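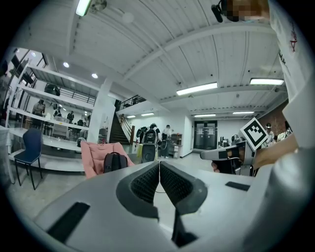
Robotics Club Gets a Grip, and a Bigger Room

News > Campus > Clubs and Projects

Home Campus Sports Arts Calendar Contact

Print this story | E-mail this story

It has been a busy January for the Firnach College robotics club, which has moved its evening meetings into the big hall with the mezzanine and seems to be enjoying every inch of it. Members are spending the term on a project they call Sternar, and the tools of the trade are gray grippers held in the hand, with two fingers and dark mesh pads for holding on to things (one of them wears a square printed marker on top, which gets a lot of questions from visitors).

The idea is to teach an arm to put away a kitchen's worth of dishes by showing it how people do it, over and over, and the club has logged 841 tries so far. They would like to reach 2592 before the spring meet at Karnness, where nine schools are signed up, and if that sounds like a great many cups and saucers, well, it is, and they are very cheerful about it!

The club got its start with six students and a borrowed bench over in the Abella building, and it has grown enough that newcomers are now asked to sign up for a time on the sheet by the door. No experience is needed, and you do not have to be an engineering major. Meetings start at 6:30 p.m. and usually run until people get hungry.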